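스택에크(Stakeck) 목재 기어 구동 교구 세트 사용 검토서

본 검토는 방과후 창의공작 과정의 교구 선정을 위하여 작성되었다. 대상 제품은 케이드사이드(Cadside)가 공급하는 목재 조립 교구 스택에크로, 톱니바퀴와 크랭크, 도르래를 조합하여 움직이는 구조물을 학생이 직접 설계하도록 구성되어 있다. 검토는 초등학교 고학년 두 학급과 중학교 자유학기 한 학급의 수업에서 진행하였으며, 레이날도 하비에르와 레메디오스 사르미엔토가 수업을 담당하고 첸루 펑이 기록을 맡았다.

1. 구성

학급용 세트에는 부품 822점이 들어 있다. 평기어는 톱니 수에 따라 다섯 종으로 나뉘며, 축봉과 축받이, 바닥판, 연결핀, 고무 와셔가 포함된다. 교사용 안내서 한 권과 복사용 활동지 묶음도 함께 제공된다. 활동지는 기본 과제와 설계 과제로 구분되어 있고, 설계 과제에는 완성 도면이 실려 있지 않다. 학생이 구동 방식을 스스로 정하고 치수를 기입한 뒤 조립에 들어가는 방식이다.

2. 부품 품질

기어의 절삭 상태는 대체로 균일하였다. 톱니 끝이 거칠게 남은 부품이 일부 확인되었으나 동봉된 사포로 수업 중에 다듬을 수 있는 수준이었다. 축봉과 축받이의 결합은 다소 빡빡한 편이다. 초등학교 학급에서는 축봉을 끝까지 밀어 넣지 못하는 학생이 있어 교사의 도움이 필요하였다. 반면 연결핀은 반복하여 끼우고 빼는 과정에서 헐거워지는 경향을 보였고, 학기 후반에는 예비 핀으로 교체한 모둠이 많았다. 공급사는 연결핀을 50개 단위로 별도 판매하고 있으므로, 도입 기관에서는 최초 구매 시 한 묶음을 함께 신청하는 것이 바람직하다.

3. 수업 적용

기본 과제는 한 차시 안에 마칠 수 있다. 두 기어의 회전 방향을 비교하는 첫 활동은 설명을 길게 하지 않아도 학생들이 곧 이해하였다. 크랭크를 이용한 왕복 운동 과제부터 모둠별 차이가 커졌으며, 설계 과제는 두 차시를 연속으로 편성하여야 무리가 없었다. 중학교 학급에서는 기어비 계산을 수학 교과와 연계하였고, 로헬리오 메르카도 교사가 작성한 계산표를 활동지에 덧붙여 사용하였다. 이 계산표는 제품에 포함된 자료가 아니다.

교사용 안내서의 국문 번역은 개선이 필요하다. 캠과 크랭크의 용어가 장마다 다르게 표기되어 있고, 4장의 조립 순서도에는 와셔를 끼우는 단계가 빠져 있다. 안내서만 보고 조립할 경우 축이 바닥판에 닿아 회전하지 않는다. 해당 내용은 5월에 공급사에 전달하였으며, 수정본을 준비 중이라는 회신을 받았다.

4. 유사 제품과의 비교

같은 과정에서 사용해 온 도나다드(Donadard) 세트와 비교하면, 스택에크는 기어의 종류가 많고 축 간격을 자유롭게 조정할 수 있다는 점에서 설계 활동에 유리하다. 도나다드는 부품이 크고 결합이 쉬워 저학년에 적합하나, 정해진 모형 이외의 구조를 만들기 어렵다. 두 제품의 축 지름은 서로 달라 부품을 섞어 쓸 수 없다. 이미 도나다드를 보유한 기관은 대상 학년을 나누어 운영하는 방안을 고려할 수 있다.

5. 보관 및 관리

운반 상자는 견고하지만 내부 칸막이가 얕아 세워서 옮기면 작은 부품이 섞인다. 수업 종료 후 분류에 소요되는 시간을 차시 계획에 반영하여야 한다. 제이슨 룸바오가 제안한 모둠별 점검표를 도입한 뒤로는 분실이 눈에 띄게 줄었다. 목재 부품은 습기에 민감하므로 창가나 개수대 옆에 두지 않도록 한다. 학급용 세트 외에 부품 600점의 추가 세트도 판매되나, 추가 세트에는 바닥판이 들어 있지 않으므로 단독 구매에는 적합하지 않다.

6. 종합 의견

초등학교 5학년 이상의 설계 중심 수업에 사용할 것을 권고한다. 4학년 이하에서는 기본 과제에 한하여 보조 교사를 배치하는 조건으로 사용할 수 있다. 안내서 수정본이 배포되기 전까지는 4장의 조립 순서에 와셔 단계를 추가하여 지도하여야 하며, 연결핀의 마모 상태는 학기마다 한 차례 점검한다.

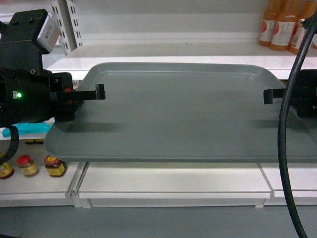

점검 결과 헐거워진 연결핀은 모둠 상자에 되돌려 넣지 말고 따로 모아 교체 수량을 기록한다. 기록 양식은 각 기관의 교구 관리 대장을 따른다.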